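Taking up bread again in Ditcombe

I stopped baking bread when we moved and I started again in March. The old oven ran hot at the back and I knew its ways. The one in the Ditcombe house runs cool, and the first two loaves came out the colour of putty.

The starter was a gift from Halvard Brekke, who lives at the far end of our road and keeps his in a jam jar on top of the boiler. He gave me a spoonful in an envelope of greaseproof paper and no instructions. I fed it 50 grams of flour and the same of water, morning and evening, and it did nothing until the fourth day. After that it climbed out of the jar and I had to scrape it off the shelf.

I use a plain white flour from the mill shop with a bit of rye in it. I tried going up to 200 grams of rye in one loaf and it was like a doorstop. My wife liked it with cheese. I have gone back to a lot less.

The other change is time. I used to make the dough after breakfast and bake before supper, and I was forever looking at the clock. Now I mix it in the evening, fold it a few times while the radio is on, and leave it in the cold pantry overnight. At 7 I get up, put the oven on and shape the loaf while the kettle boils. The crumb is more open and the crust has more taste. It also means the kitchen is warm by the time anyone else comes down.

Scoring still beats me. I have a razor blade on a stick and a bread knife, and the bread knife makes the better cut. One loaf in three opens where I meant it to.

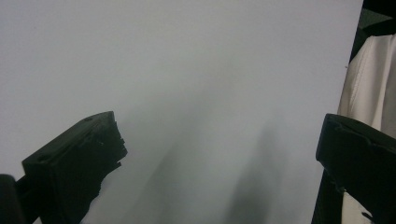
The light in the kitchen matters more than I thought when it comes to judging a crust. I take a loaf out, decide it is brown enough, carry it to the window and find it is nothing of the sort. Pale grey surfaces with soft, blurry shadows on them are no help to the eye, and next to one of those almost any loaf looks well baked. I now give it another ten minutes after I think it is done, and tap the bottom.

Next I want to try a tin loaf for sandwiches. Halvard says to butter the tin twice and to leave the lid off for the first go. I have the tin already. It needs a good scrub.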